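Opening message length on dating apps: does it matter?
Forum: Dating and Relationships > Apps and Messaging

omid_k
Moved to a new city in April and set up a profile on Jenance. So far I've sent first messages in two styles. Style A is one line, a question about something in the profile. Style B is a short paragraph with the same question plus a sentence about me. B takes longer to write and the reply rate looks the same. Is there a reason to keep doing B?

Ekaette N.
How many of each? If it's under 24 you can't tell them apart.

omid_k
Fewer than that. Call it a pilot.

tkhuong
Reply rate is the wrong metric. Track whether the exchange reaches a date. I get more replies with one-liners, but they stall after two or three turns. A paragraph filters early.

Ekaette N.
Disagree. A paragraph from a stranger reads as pasted. I get several a week with identical wording, and I unmatch. One specific question, under 20 words, sent the same day as the match.

tkhuong
Pasted and long are separate problems. You can paste a one-liner too.
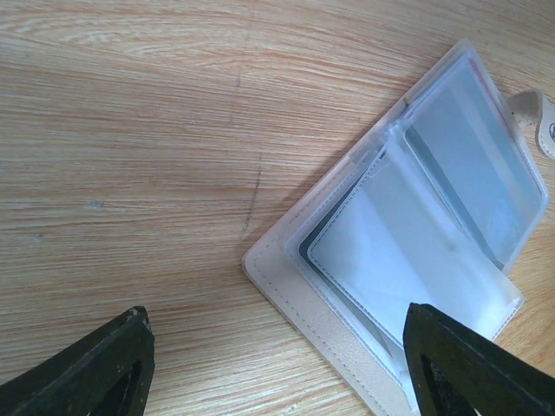 Re: Who pays on the first date

natanael.b
Splitting this off from the messaging question, as it came up in the last thread. My rule: whoever proposed the place pays, and says so before ordering. It removes the pause when the check arrives.

omid_k
What if the other person insists on splitting?

natanael.b
Then split. One offer, one answer. Repeating the offer turns it into a negotiation.

Ekaette N.
I'd go further and split by default. With your rule, the person who does the planning also carries the cost, and in my experience that's the same person every time.

tkhuong
Depends on the venue. Coffee, whoever is first at the counter. Dinner, split. I wouldn't do dinner as a first date anyway — too long if it isn't working.

natanael.b
Fair point on planning. I'd still keep the "say so before ordering" part.

omid_k
Back to messages for a second. I'm dropping B for the next seven matches and will count dates, per tkhuong. Same-day sending, per Ekaette.

Ekaette N.
You've changed two variables.

omid_k
Noted. I'm still doing it.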